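Reviving an old desktop tower — where would you start?
Posted in Home Computing

I picked up a used tower at the Wollgate swap meet on Wednesday and I'm so excited to bring it back to life! It powers on, beeps 2 times, then nothing on the screen. I paid 5 dollars, so no pressure. What should I check first?

Cama

Great find! Unplug it, hold the power button a few seconds, then lay the case on its side with the panel off. You get so much more room to work that way. 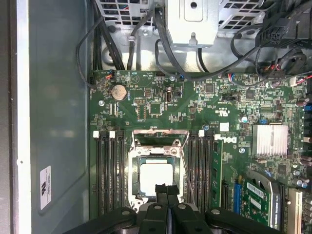
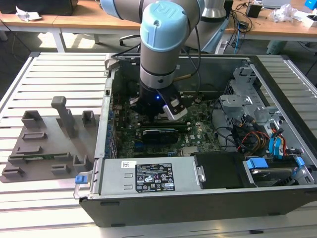
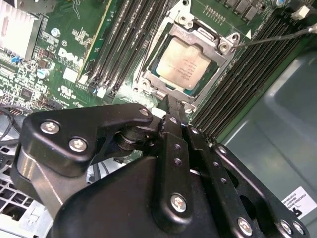
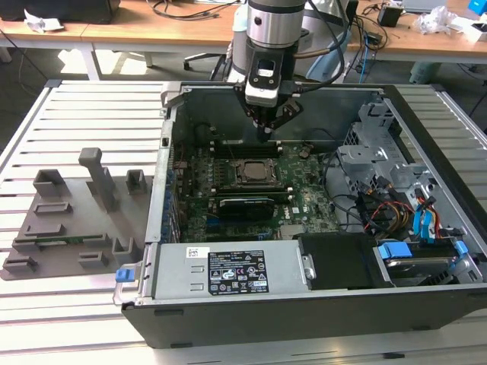
Open desktops, green motherboards.

Tillus_fixes

Beeps are good news — the board is talking to you! Look up the code for your model, then take out the memory sticks and try them one at a time. Wipe the contacts with a dry, lint-free cloth. And swap the coin battery while you're in there, they're cheap and old ones go flat. Have fun with it!

Nørgaard520

try a different monitor cable. was that for me

wollgate1870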